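Who Folds the Towels?

A hotel goes through a lot of towels. The laundry in Destadcombe washes them for 4 hotels, and every clean towel has to be folded before it goes back. A folded towel looks like a simple thing.

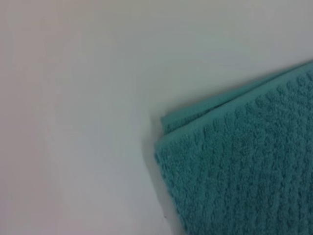
People at the laundry used to fold all day long. It made their arms and backs sore. In March, the laundry got a robot called Gestent to help with the job.

Cloth is hard for robots. A box keeps its shape, but a towel bends and slips. The robot has to find the edges first.
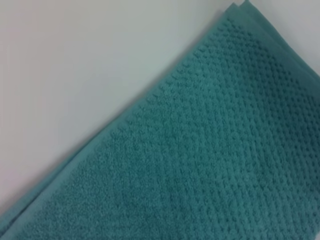 The hem is the flat strip along the edge of a towel.

Gestent has two arms. Each one ends in a gripper, a kind of hand with two fingers.
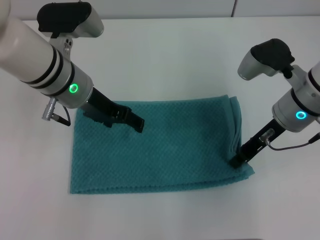
One gripper pinches a corner of the towel.

A person can fold a towel in nine seconds. Gestent takes 70, so people still do the big rush in the morning.

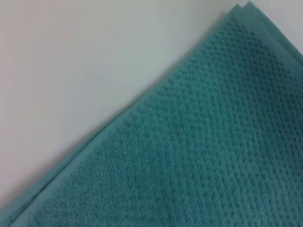
Jobs at the laundry have changed a bit. Three workers learned how to run the robot and now take turns at it. They also check its folding — a person looks at the side where the layers stack up, because one hem can sit a little way off from the next. Some workers like the new job better. Others miss folding and talking together at the long table, and they have asked to keep doing it two mornings a week.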